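OK, hi, slide one is just my name, skip it. I'm Kelly Lins, I look after collection practice at Welivton, and I've got 30 minutes. (Kelly: breathe. Water is on the left.)

Start with the Grindora story. We had 3,575 demonstrations from the Grindora project and we were so pleased with ourselves! Then somebody tried to train on them and the left and right tools had been swapped partway through one afternoon. Same hardware, same task, same people. The tools just got put back on the wrong side after lunch. We threw out almost 30 sessions and I was grumpy until March.

So that's how we ended up with written rules. Ask the room: who has a written procedure for picking up a gripper? Wait for hands. Last time I got three, and one of those was from my own team.

Slide with the checklist. Don't read it out, they can read. Talk about the ones people argue with.

Calibrate at the start and again after every break. Yes, every break, even a coffee. If the marker block gets bumped, stop and write it down before you touch anything else. El Idrissi's crew keeps a paper log clipped to the door and I stole that from them – paper gets filled in, the spreadsheet did not.

Finger pads. Look into the notch before each session and pull out anything that's stuck in there. Tape, lint, bits of packaging, whatever. Log pad changes with the date, and change both pads together or you'll be chasing a weird grip offset for a week (ask me later, it's a long one).

Cables. Route them behind the wrist and tug-test before you hit record. Our rule at Garnine was a full arm sweep in every direction first, and I still like it.

People in view. Everyone who might be recorded signs before they come in, including the ones just walking through at the back. Faces get blurred before the data leaves the building. We had 29 objections to that one, mostly about processing time, and my answer to all 29 was no.

If I'm running long, drop the bit on naming conventions and go straight to questions. Last slide stays up while people talk. Mention the template is free to copy, change whatever doesn't fit your lab, and please send me your version, I really do read them!
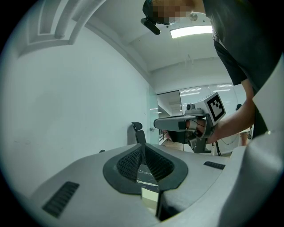
3 min read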